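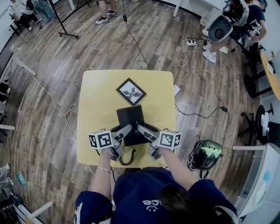
Last updated: Thursday, 16:40

By Raghda Sfeir, Issa Qudah and Bergþóra Nørgaard
17 min read

4.3 Does the pose error come from the markers or from the filter?

Figure 1. Two-handed grasp of an upright box with the hand-held grippers. Each gripper carries a white cube with black square fiducial markers, just above the operator's hand.

The previous section reported that policies trained on our hand-held demonstrations close the fingers too early on the box task. The usual explanation is that marker tracking is noisy and that a better filter will fix it. We held that view ourselves when we began, and the Sernlow smoother was written on the strength of it. We now think the evidence for it is thin.

Consider what the tracker has to work with in a grasp like the one in Figure 1. The fingers of both grippers press inward against the sides of the box, and the two cubes sit close to the operator's hands. A cube face gives a usable pose only when enough of it is in view and the viewing angle is not too shallow. When a wrist turns, the best face changes, and the estimate can jump at the handover from one face to the next. Sernlow treats that jump as noise and spreads it over the neighboring samples. The resulting curve looks much nicer in a plot. Whether it is closer to where the gripper was is a separate question, and smoothness on its own cannot answer it.

We therefore compared three versions of the same 954 demonstrations: raw poses, poses passed through Sernlow, and poses in which any sample taken during a face handover was dropped and left as a gap. The policy, the training schedule and the evaluation script were held fixed. Each version was trained from 12 random seeds. We did not tune the smoother again for this comparison, which its author (Saliba, personal communication) considers unfair. He may be right. The settings were the ones we had been using for every other result in this paper, and changing them only here seemed worse.

Smoothing lowered the frame-to-frame variation in gripper position, as it is built to do. It did not reduce early closing in any way we could separate from the spread between seeds. Dropping the handover samples did reduce it, though by less than we had hoped, and two of the seeds moved in the wrong direction. We do not claim a ranking between the raw and smoothed versions. Readers who find one in the supplementary plots should look at the error bars before citing it.

A second suspect is the offset between cube and fingertips. Our software assumes a rigid transform from the cube to the fingers, measured once for each gripper and stored in the Mahasneh calibration file. Nothing in the pipeline checks this assumption after that. If a mount flexes when the operator squeezes, the tracker will report a confident pose with a constant-looking bias, and the bias will be largest during contact, when we can least afford it. No filter that sees only cube poses can recover from this. A marker residual will not reveal it either, as the cube itself is still tracked perfectly well.

We tried to estimate the effect by adding the known width of the box as a constraint. During a two-sided grasp, the distance between the left and right contact surfaces should equal that width. In practice the estimate depended heavily on when contact was judged to begin, and our contact detector was tuned on the same demonstrations. We report the numbers in the appendix and draw no conclusion from them. An earlier draft called the result "consistent with mount flex." It is also consistent with a clock offset between the two gripper streams, and Tawhiri's review of the Enberg logging code found that the two streams were stamped on arrival with no correction for delay.

That last point deserves more attention than it usually gets. Shifting one stream by a single video frame changed the learned closing time more than swapping the filter did. We had spent a good part of February on the filter.

There are limits to what this comparison can support. It covers one object, one task and a single operator style. All demonstrations used a small, low table, and we have no reason to think the balance of errors would be the same on shelves or at shoulder height, where the cubes would be seen from quite different angles. The Prarnbridge planner, which runs downstream of the policy, also clips sudden changes in commanded pose, so part of any difference between the versions is hidden before it reaches the arm. We reran the 200 evaluation trials with clipping turned off and saw the same ordering, but with a wider spread.

For the rest of the paper we use the version with handover samples dropped and the stamps corrected. Sernlow remains in the code release, switched off by default.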